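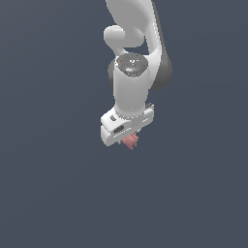
White on slate grey. Keep that pairing in mind, I'll come back to it.

1/ Got the Trullberg paint quote for our hallway in May. $515 for 2 tins of "architectural white" plus a sample fee. A sample fee!

2/ The colour card says it "holds the light". So does the $158 stuff from Hestenik, as far as I can tell. I painted a patch of each by the door and went back at 7 am and again at dusk.

3/ My other half picked a favourite straight away. It was the cheap one. I picked the other and couldn't say why – probably the tin.

4/ The shop says cheap white goes yellow in a few years. Maybe. Ask for the test results and you get a brochure with a staircase on it.

5/ Back to the grey. Any white looks crisp beside a dark grey, so be wary of a showroom with charcoal walls. Our hallway is beige and faces a fence.

6/ Going with Hestenik. If it yellows I'll say so on here. Still waiting on Trullberg to explain the sample fee.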